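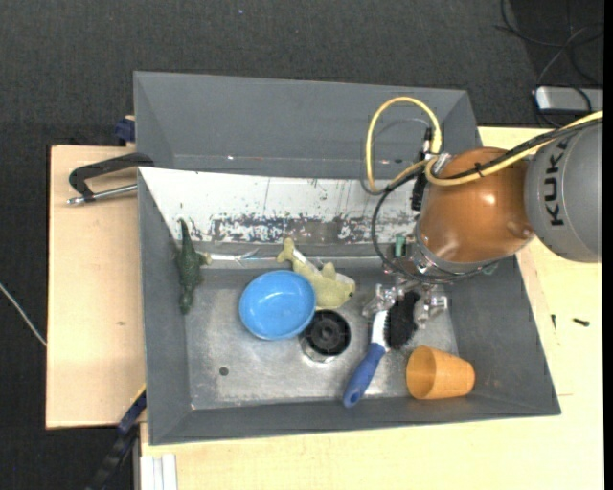
*Fig. 1. KUKA arm over the gray bin, gripper fingers on either side of the brush head. Mixed items on the bin floor.*

## Session 6: Who does the picking now?

Notes by Benito Cordero

Bin picking is my favorite topic in this course! A brush, a cup on its side, a soft plush toy, a shiny surface – each one asks for a different grip, and people on a returns line handle all of them without thinking.

Our case is the Hangate returns hall. Before the November changeover, 23 pickers sorted 2,697 items a shift by hand. Afterward the arms took the easy picks and the same crew moved to:

- clearing stuck or tangled items
- checking damage and grading
- teaching new grips (pay went up one step for this, after a long talk with management)

Backs and shoulders got a rest. The pace felt stranger, though. Several pickers missed chatting across the bins, and waiting for an alarm is tiring in its own way.

**For next time:** read the Drureck interviews and write 400 words on one task in Fig. 1 you would keep for a person. Bring your own odd objects – the floppier the better!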